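Bravville's Soup Night Is Moving to Tuesdays, and Bringing a Second Pot

After a winter of full tables and a line that often reached the coat hooks, the weekly community supper in Bravville is changing its night, its starting time and, to the relief of anyone who has ever arrived at half past six and found only bread, the amount of soup it makes.

Starting in April, the supper will be held on Tuesday evenings in the old Heitmann building on Mill Street, with doors open at 5:30 p.m. and the first bowls served at six. It had been held on a different night ever since it began, but that put it up against choir practice, the high school's home games and, for the last few months, the late shift at the cannery, and a good many regulars were having to choose.

"I had people telling me they sang on an empty stomach," said Jean Rennie, who started the supper in her own kitchen and still writes the menu by hand each week on the back of whatever envelope is closest. "You shouldn't have to pick between your supper and your singing. So we moved it, and I wish we had done it sooner."

The supper now feeds 80 people on a typical night, up from 22 when it first moved out of Rennie's house and into the Heitmann building. There is no charge and no sign-up. Those who can leave a few dollars in the coffee can by the door do so, and those who can't are handed a bowl and a spoon just the same and told where the butter is.

The extra soup will come out of a second pot, paid for with money raised at the fall rummage sale and with a gift from a former Bravville family that asked not to be thanked by name (they know who they are, Rennie said, and they know what she thinks of them). Until now the kitchen has relied on one large pot and a collection of smaller ones brought from home, some of which have gone back to the wrong homes over the years. One enamel saucepan has been waiting so long for its owner that it is now used for the gravy on holidays.

With two proper pots on the stove, there will be a choice each week: one soup with meat and one without. The first Tuesday's menu is split pea with ham, and a carrot and ginger that Valentyna Tkachuk has been making for the supper since her first winter in town. Tkachuk will also be in charge of the borscht, which is planned for the second week and which, if past experience is any guide, will be gone by seven.

"They ask me for the recipe and I give it to them, every time," Tkachuk said. "Then they come back and say it is not the same. I tell them, you are in a hurry with the onions. Everybody is in a hurry with the onions."

She cooks hers for 39 minutes, over a low flame, and she does use a timer. Her mother did not, she added, but her mother never had to cook onions while eleven people asked her where the ladles were kept.

The bread will still be baked by Wolfram Seidel, who brings it over in the back of his station wagon wrapped in clean dish towels, so that on a cold night you can smell it from the sidewalk before the doors are open. Seidel has made the same dark rye for the supper from the beginning, with the odd pan of cornbread when the menu calls for chili. He had been thinking of giving it up this year, as his shoulder has been bothering him, but two students from the high school have been coming by his kitchen to do the kneading and he says they are getting to be better at it than he is.

Dishes have been a subject all their own. The supper used paper bowls for its first year, and they sagged, and nobody liked carrying them across a crowded room. Real bowls came next, many of them donated, no two quite the same size, and the washing up has been done by whoever lingers long enough to be given a towel. Rennie would like it known that lingering is encouraged.

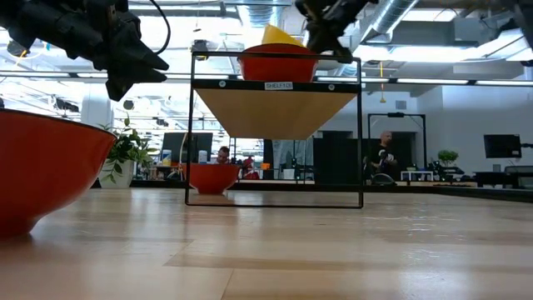
Shona Moncrieff would be glad to keep the real bowls whatever the washing up comes to, and she said as much when the new schedule was read out at last week's supper. Soup out of paper goes cold before you've found a chair, was her view, and she'd sooner stand at the sink for an hour with good company than eat one more lukewarm supper. She did ask whether the second soup might mean a second line, because the single one moves slowly once people get to talking.

It will. Starting with the April suppers, the meat soup will be served from the left side of the kitchen window and the other from the right, with bread and butter on a table of their own a few steps farther on. Anyone who would like a bowl of each is welcome to go around twice, though Rennie asks that you let the line run through once before you do, and that parents help the smaller children with anything hot.

There will be a few other changes, none of them large. The long tables will be set crosswise in the room in place of lengthwise, which should make it easier to get by with a stroller or a walker. A shorter table near the side door, away from the draft, will be kept for anybody who finds the noise a bit much or simply wants to eat in peace. Coffee will be put out at seven, along with tea, and with whatever cake has turned up. Cake does generally turn up.

Getting there should be easier, too. Fergus MacAulay, who drove the supper's oldest guests home all through January and February in his own car, has worked out a proper round for the new night, with a first pickup at 5:10 p.m. outside the library and a second at the Pindilen Apartments ten minutes later. He will start taking people home at half past seven and will keep going back until everybody who wants a ride has had one. MacAulay is 76 and has been asked more than once whether he would like somebody to take a turn at the wheel. He would, as it happens, on the second Tuesday of the month, when his granddaughter has her swimming lesson, and he would be pleased to hear from anyone with a clean license and a car that's easy to climb in and out of.

For those who can't make it out at all, the kitchen will go on filling jars. These are set aside before the first bowl is served, so there is no need to worry that they'll run short, and a neighbor or relative can collect them from the side door after 5:45 p.m. Please bring back the empty jars, and the lids along with them. The lids are the part that goes missing.

The kitchen is also looking for onions (a great many), dried beans, split peas, butter, and carrots from anybody whose cellar is still holding some from the fall. Donations can be left at the Heitmann building from three o'clock onward on supper days. Home-canned goods can't be used in the soup, much as they are appreciated, but they may be put out on the swap shelf in the hallway, where last week there were plum preserves, dill pickles and a jar of something yellow that was taken home by a brave soul before this reporter could find out what it was.

Help is wanted most between four and six, when the chopping gets done, and again from half past seven, when the tables are wiped and folded. No experience is needed for either. Tkachuk will show newcomers what to do with the onions.

The last supper on the old schedule will be held this week at the usual time, with chicken and barley soup and Seidel's rye. The first Tuesday supper follows in April. Questions can be left for Jean Rennie at the library desk, or asked in person at the kitchen window, where she can be found most supper nights once the second batch of bread has gone around.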